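Packing a Zippered Supply Pouch: A Guide for Staff, Students and Families

Student Supply Services, Dudthorpe Learning Center
Revised 5th March

Purpose of this guide

Each student enrolled at the Dudthorpe Learning Center is issued one zippered supply pouch at the start of the fall term. The pouch travels between home and the classroom and is the only container permitted on a shared work table during lessons. This guide sets out the approved method for emptying, cleaning, packing and closing the pouch. It replaces the single-page handout distributed last September.

The method applies to any flat pouch with a zipper on three sides and a lid that folds back. Pouches with a drawstring or a top opening are covered in a separate sheet, available from the supply desk.

What you will need

One zippered pouch, emptied of its contents
One glue stick with a cap that closes firmly
Pencils, sharpened, with point covers where available
One eraser
One small pencil sharpener with a closed shavings compartment
A short ruler that fits inside the pouch without bending it
A soft dry cloth
A damp cloth, for marks on the lining
A clear table

Scissors are not packed in the student pouch. They are kept in the classroom and handed out as needed.

Before you begin

Clear the table completely and wipe it down. Dried glue on a table top will transfer to the outside of the pouch and is difficult to remove from fabric. Allow the surface to dry before placing anything on it.

Take everything out of the pouch. Set the items to one side in the order in which you intend to put them back. Discard pencil stubs shorter than the width of your hand, wrappers, and loose shavings. Papers found in the pouch should be unfolded and read before they are thrown away, as notices to families are sometimes stored there by younger students.

Step 1. Open the pouch fully

Place the pouch on the table with the zipper facing up. Draw the zipper along its full length, past both corners, until it reaches the end of its track. Fold the lid away from you until it rests on the table. The lower compartment should now lie flat in front of you.

A pouch that is only partly unzipped will not stay open. The lid will fall forward over the compartment and items will be pushed in at an angle, where they press against the zipper teeth.

Step 2. Clean the lining

Hold the pouch upside down over a wastebasket and tap the base. Wipe the inside with the dry cloth, paying attention to the corners and to the seam where the lid joins the compartment. Graphite dust collects in this seam.

If there is glue on the lining, leave it until it has hardened, then lift it with a fingernail or the edge of the ruler. Wipe the area with the damp cloth. Do not place the pouch in a washing machine or on a heater. Leave it open until the lining is dry to the touch.

Step 3. Check the glue stick

Remove the cap and look at the glue. It should sit below the rim of the tube. If it stands above the rim, turn the base until it has gone down. Glue left raised will be crushed by the cap, and the cap will then fail to seat.

Wipe the rim of the tube with the dry cloth and replace the cap. Press until it stops. Lay the glue stick on its side on the table, near the front, where it can be picked up with one hand while the other hand steadies the pouch.
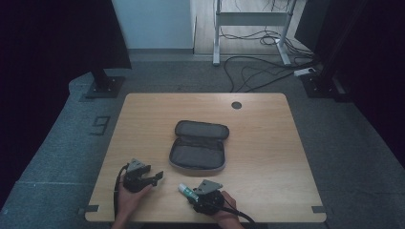
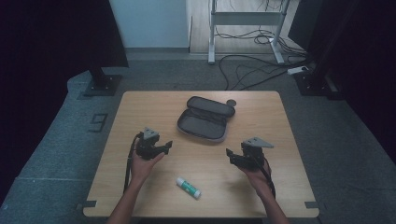
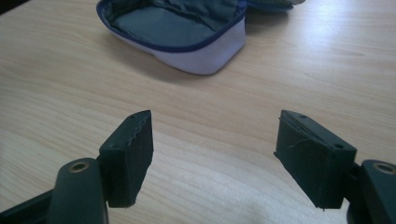 Author: Student Supply Services

Step 4. Place the glue stick first

The glue stick is the thickest item in the standard set and determines how the remaining space is used. Lay it in the lower compartment along the side nearest the lid seam, with the cap toward the left. Left-handed students may reverse the direction if they find this more convenient. Whichever direction is chosen, it should remain the same each time the pouch is packed.

Do not stand the glue stick on end. The lid will not close over it, and forcing the zipper around a raised item is the most frequent cause of the broken pouches returned to the supply desk.

Where the student has been issued two glue sticks, only one is carried. The second remains in the classroom drawer until the first is finished.

Step 5. Add the long items

Lay the ruler flat against the base of the compartment, next to the glue stick. Place the pencils on top of the ruler, side by side, with all points facing the same way. The standard set contains 6 pencils. A larger number may be carried only if they lie in a single layer.

Pencils should not cross one another. Crossed pencils lift the lid at the middle, and the points work their way into the lining over time.

Step 6. Add the small items

Place the eraser and the sharpener in the space remaining at the front of the compartment. Check that the shavings compartment of the sharpener is empty and fully shut before it goes in.

If the pouch has an elastic loop or a mesh pocket inside the lid, this may be used for the eraser. It should not be used for the glue stick or the sharpener, both of which are heavy enough to pull the stitching loose.

Step 7. Close the pouch

Fold the lid forward over the compartment. Before touching the zipper, lay one hand flat on the lid and press lightly. The lid should meet the rim on every side. If you feel a hard point under the fabric, open the pouch and adjust the contents.

Hold the starting end of the zipper with one hand. With the other, draw the pull tab along at a steady speed. At each corner, stop, move the holding hand forward to the corner, and continue. Students in the lower grades often try to pull the zipper across a corner in one movement, which folds the fabric into the slider. An adult may guide the corners until the student is able to manage them without help.

If the zipper catches, draw it back a short distance and free the fabric with your fingers. Do not use the point of a pencil.

Teaching the method to younger students

Staff are asked to demonstrate the full sequence once without commentary and then a second time with each step named aloud. Students should then pack their own pouches at the same time, waiting after each step until the table is ready to go on.

It is helpful to practice first with an empty pouch and the glue stick alone. Opening the lid, placing one item and closing the zipper gives the student the entire movement in a short form. The pencils and small items can be introduced in the next session.

Students who have difficulty holding the pouch steady may be given a square of non-slip matting to place beneath it. Matting is stocked at the supply desk and may be requested for home use.

Care and storage

Pouches are stored flat, closed, with the zipper facing up. They should not be stacked more than 6 high on a classroom shelf. Store them away from direct sunlight and from radiators, where glue softens and may leak past the cap.

The pouch should be emptied and wiped at the end of each week. A full cleaning as described in Step 2 is required before each school vacation.

Labels are attached to the outside of the base. Please do not write on the lid or the lining. Pouches are reissued, and marker ink cannot be removed from the fabric.

Common problems

The lid rises in the middle. An item is lying across another. Remove the pencils and lay them again in one layer.

The zipper closes but opens again behind the slider. The slider is worn. Return the pouch to the supply desk for replacement.

The glue stick has dried out. The cap was not fully pressed on. Dried sticks may be exchanged, and the empty tube should be brought along.

The lining is torn at one end. Pencil points have been packed against the seam. Use point covers and turn the points toward the other end.

Replacement items

Replacement pouches, glue sticks and point covers are issued from Room 118 during the morning break. Families who wish to purchase their own pouch may choose any model that meets the measurements posted at the supply desk. Both the Stondico flat pouch and the Sulta school case have been checked against these measurements and are accepted in all classrooms.

Questions about this guide may be left in the supply desk mailbox. Requests for printed copies in quantities over 200 should be made one week in advance.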